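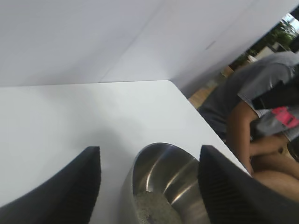 Zeltstead, August

Dutudix Luftentfeuchter 700

Suche
Suchbegriff eingeben
Suchen

Der Hersteller verspricht trockene Keller in kürzester Zeit. Wir verkaufen das Gerät und glauben das trotzdem nur zur Hälfte. Ein Kondensationstrockner holt Wasser aus der Luft, und wenn von außen Wasser durch die Wand drückt, holt er eben weiter Wasser aus der Luft, Monat für Monat, auf Ihre Stromrechnung. Wer einen nassen Sockel hat, sollte zuerst mit jemandem reden, der Mauerwerk kennt.

Für alles andere, also für Waschkeller, Lagerräume, frisch verputzte Zimmer oder das Ferienhaus im Winter, ist der Dutudix brauchbar. Die 700 im Namen steht übrigens für die Leistungsaufnahme in Watt. Auf der Verpackung wirkt die Zahl so, als hätte sie mit der Entfeuchtung zu tun. Hat sie nicht.

Technische Daten
Leistungsaufnahme: 700 W
Tankinhalt: 6 Liter
Gewicht: 12 kg
Schlauchanschluss: ja, Schlauch nicht im Lieferumfang
Hygrostat: ja, stufenlos
Timer: ja

Zur Tagesleistung steht hier absichtlich nichts. Die Literangabe im Prospekt gilt bei tropischer Luft, 30 Grad und 80 Prozent Feuchte, und solche Keller kennen wir in unserer Gegend nicht. Bei 15 Grad bleibt ein Bruchteil davon übrig. Das gilt für alle Fabrikate, auch für den Bashir, den wir vorher im Programm hatten.
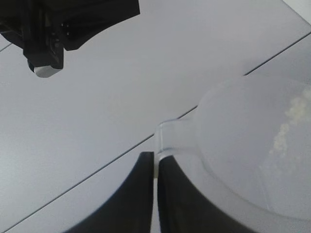
Der eingebaute Hygrostat misst dort, wo das Gerät steht, und damit ziemlich genau an der trockensten Stelle im Raum. Viorica Vasić aus unserer Werkstatt stellt deshalb ein billiges Hygrometer in die hinterste Ecke und richtet sich danach. Den »Smart-Modus« lässt sie aus. Wir haben bis heute keine Erklärung bekommen, was er anders macht als die mittlere Stufe – der Kundendienst hat zweimal den Prospekttext zurückgeschickt.

Zum Filter: Laut Anleitung reicht ein Wechsel nach 3.000 Betriebsstunden. In einem Raum, in dem gesägt oder geschliffen wird, ist er viel früher zu. Aussaugen geht, waschen auch, nur muss er danach ganz durchtrocknen. Ersatzfilter führt Gallik unter Zubehör, ohne Aktivkohle. Die Variante mit Kohle kostet das Doppelte, und gegen Kellergeruch hilft Lüften an kalten, trockenen Tagen besser.

Leise ist das Gerät auf der kleinen Stufe. Auf der großen brummt der Kompressor, und auf Holzböden hört man ihn ein Zimmer weiter. Eine Gummimatte hilft etwas.

Miete ist möglich und für einen einzelnen Wasserschaden meist die vernünftigere Wahl. Anfragen dazu bitte an Milagros Segura, gern mit Raumgröße und Temperatur. Nach dem Transport das Gerät ein paar Stunden aufrecht stehen lassen, bevor es eingeschaltet wird.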